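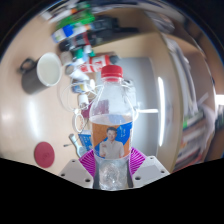
*Red cap, orange and blue label.*

**Water, bins and the summer hall rota – quick round-up**

May 4, 2024

Short one this time, sorry, it's been a week. Most of this is about the water.

**The refill tap**

It's going in. Finally. The tap by the side door of the Gikari hall has been on the list since January and Wuso have now given us a price we can live with – £1,655 for the lot, including the pipework, the lockable cover and making good the wall afterwards. The other two quotes were both over 2,000 so that was a short conversation.

Work should take 3 days. The side door will be shut while they're at it, so please use the front and mind the step. Toddler group – you can still bring buggies through the kitchen way, just ring the bell and somebody will come and let you in.

A few of you asked if the water will be off in the whole building. Only for one morning, we think. Fill the kettle the night before if you're on the early slot. Toilets will be fine apart from that morning. We'll put a note on the door when we know which one it is.

Once it's in, anyone can use it, hall user or not. Walkers, runners, people waiting for the bus. It's a bottle filler with a push button, and there's a low bowl for dogs underneath, which was the most popular request by a mile.

**Bottles, squash and the fridge**

The fridge in the small kitchen is full of half-finished drinks again. Please take yours home. Anything without a name on it gets poured away on clear-out day and the bottle goes in the recycling. We did it last week and filled two bags, which is daft really.

If you're leaving something for the next session, name and group on a bit of masking tape. Tape and pen are in the drawer under the toaster. Put the pen back!!

Also – milk. One pint open at a time please. Last week there were four and none of them smelt right.

**Recycling – what goes where**

The new collection has caused some muddle so here it is again, as simple as I can make it.

- Plastic bottles: green lidded bin. Empty, quick rinse, squash flat, lid back on.
- Cartons: same bin now. They used to be seperate, they aren't any more.
- Glass: box by the back gate, not the bin. It goes on a different lorry.
- Crisp packets: general rubbish. We know. The shop scheme has stopped taking them.
- Tea bags and peelings: brown caddy, and please use a liner.

About the lids. Leave them on. Loose ones fall through the sorting machine, or so the leaflet says. Old advice was to take them off so half of us have been doing it wrong for years, me included.

If the bins are full, don't stack bags beside them, the foxes have had a lovely time. Take it home or put it in the store cupboard for the next round.

**Summer rota**

There are 11 gaps on the opening-up rota between now and the end of the holidays. Mostly evenings, a couple of Sunday mornings. It's a ten minute job: unlock, lights on, check the loos, go home again. Sheet is on the board next to the fire notice. Pencil please, as people always swap.

If you've got a key and don't want it any more, hand it in. If you've got a key and can't remember why, same.

**Fokik evening**

The Fokik quiz and supper is back. Teams up to six, bring your own drinks, jacket potatoes provided. Tell us about allergies when you book, not on the night. There's a picture round and a music round and no sports round, after last year.

Money goes towards the tap, and anything over goes to new chairs. The stackable ones have got to the stage where you have to choose carefully.

Raffle prizes wanted. Nothing out of date please, we had a tin of peaches last time that was older than the hall floor.

**Jayawardena garden**

The beds at the front are looking really good, thank you to everyone who turned up in that rain. Beans are in, sweet peas are in, the slugs have been informed. Watering is every other evening if it stays dry. Cans are behind the shed and the butt is nearly full, so use that before the outside tap.

Cut plastic bottles make good covers for the little lettuces – bottom off, cap off, push it well down into the soil. We've got enough for now so please dont leave bags of them at the gate.

**Odds and ends**

Lost property: one child's wellie (left), reading glasses in a brown case, a very nice casserole dish. Box is under the stage until the end of the month.

The heating is now off until autumn. Bring a jumper.

The back gate latch is sticking again, lift and push.

Next newsletter when there's something to put in it. Bits for the noticeboard through the letterbox as usual, A4 or smaller.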